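Subject: Re: [bostusus-travel] Clanar loop, backcountry permits and water
From: Marlene Lapointe

> We have four people and two vehicles and want to do the
> Clanar loop in March, starting from the Paquette trailhead.
> Is one permit enough, and can we count on the spring at
> mile 31 for water?

One permit covers the group, up to six people. Each vehicle needs its own parking tag. The office at Paquette opens at 8 a.m. and takes cash or Amex.

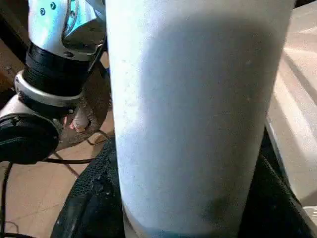
The loop is 67 miles by the posted route. The old park map gives a shorter figure, but it was drawn before the trail was moved off the canyon floor. Use the posted figure when you plan your camps.

Water: do not count on the spring. It was running on one of my March trips and dry on the other. The only source I would plan on is the tank at the north junction, elevation 1,384 feet. Treat it. Between the tank and the south camp there is nothing, and you should leave the tank with at least 2 gallons per person. If you can spare half a day, drive in first and cache water where the jeep road crosses the trail. Write your name and exit date on each jug.

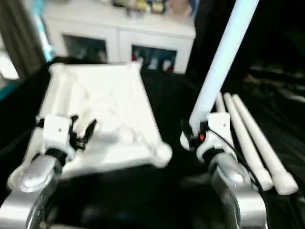
The climb after the crossing is 400 feet on broken rock. Start it before 9 a.m. The switchbacks face south and have no shade.

Leave the second vehicle at the lower lot if you want to skip the last stretch, which follows the gravel road. The tag for the lower lot is the same one. Cell service ends at the cattle guard, so download your maps before that point.

Marlene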